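Etden Residents' Help Forum
Housing and Tenancy > Laundry and Linen

Shared laundry room: garments left in the machines after a cycle has ended

Posted by Margit Kerekes

I represent the tenants of a building with 48 apartments and 2 washing machines. The house rules state that a machine must be emptied promptly when the cycle ends, but they do not define "promptly," and they are silent on whether another resident may remove the items. In November we received several written complaints. Some residents object to their clothing being handled by neighbors. Others object to waiting an hour for a machine that has already stopped. Management has asked us to propose wording for a revised rule. I would be grateful for the text of any rule that has worked in a building of similar size, and for guidance on liability if a garment is damaged or lost once it has been moved.

Aqeel Sial

Our building adopted a written procedure two years ago and it remains in force. The relevant section reads as follows.

Residents shall collect their laundry within 15 minutes of the end of the cycle. After that time, any resident waiting for the machine may transfer the contents to the shelf provided. Items shall be moved directly from the machine to the shelf and shall not be placed in a dryer. Items remaining on the shelf at 10 p.m. will be taken to the management office and held for 40 days.

The ban on using the dryer is the most important sentence. Nearly all of our earlier disputes concerned wool or other delicate fabrics that a well-meaning neighbor had dried on high heat. We also advise residents to sort their clothing at home and to read each care label before going downstairs, as sorting in the laundry room itself delays everyone.

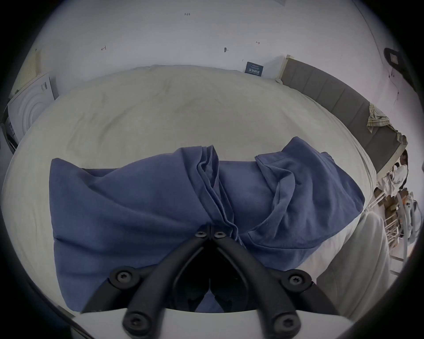 Percy Cárdenas wrote underneath that 15 minutes is too short for anyone on an upper floor with small children, and that his own building allows 30 without difficulty. I accept the point. The interval should reflect the building, and ours has an elevator that stops at the laundry level.

On liability, our lease states that management does not accept responsibility for items left unattended. You should confirm with your landlord that your lease contains a similar clause - a notice on the wall may not be sufficient.

Afshin Kordestani

Get a sign-up sheet. We have one and there are no problems.

Saeed Rahimi

A sign-up sheet is suitable for a small building, but it requires that residents keep to their times. With 48 apartments I would recommend one-hour periods and a rule that an unused period is forfeited after 10 minutes. Please also check local requirements before management agrees to hold or dispose of unclaimed property. These differ from place to place, and in some cases written notice to the owner is required first.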